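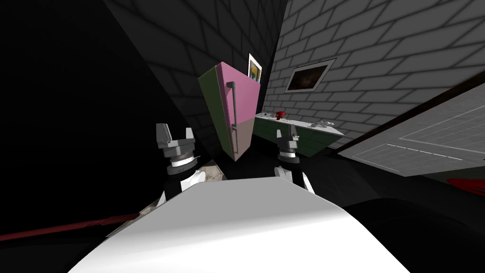 *Both arms in the Tanoli kitchen, fridge and counter behind them.*

**Re: [kusbridge-teleop] Fridge task, which view to drive from**

On 2023-04-17, Naveed Niazi wrote:

> I've driven the fridge task in the Tanoli kitchen 46 times now and kept 14. Most of the ones I threw out went wrong at the handle. From the head view I can't judge how far the fingers are from it, so I close early and have to back off. Should I switch to the wrist view for the whole demo, or is mixing OK? Also, does Trevari still drop the first second of each recording?

Mixing is fine. The policy gets every view anyway, so what you look at while driving doesn't change what is saved. I use the head view to bring the arm over and the wrist view for the last part before closing. Put the switch on the left pedal - reaching for the keyboard leaves a pause in the demo, and we saw the trained arm copy those pauses in March.

The wrist view takes some getting used to. It rolls with the hand, so the walls lean and "up" on the controller stops matching "up" on the screen. Watch the gap between the fingers and ignore the room. When a bar is sitting between them, as in the one below, stop moving sideways and only correct the angle.
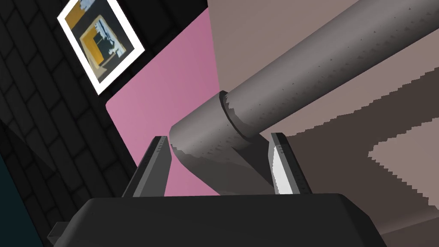 ## Recording settings

- Trevari: yes, it still drops the first second. Hold still before you start.
- Hand scale: set it to half for the approach. Puvix defaults to full.
- Keep slow demos if the motion is steady. Throw out any with a second try at the grasp.
- We need 200 kept demos for this task before the next training run.

Demo 808 in the shared folder is a decent one to replay before you start again. The left arm drifts a bit near the end but the grasp is clean.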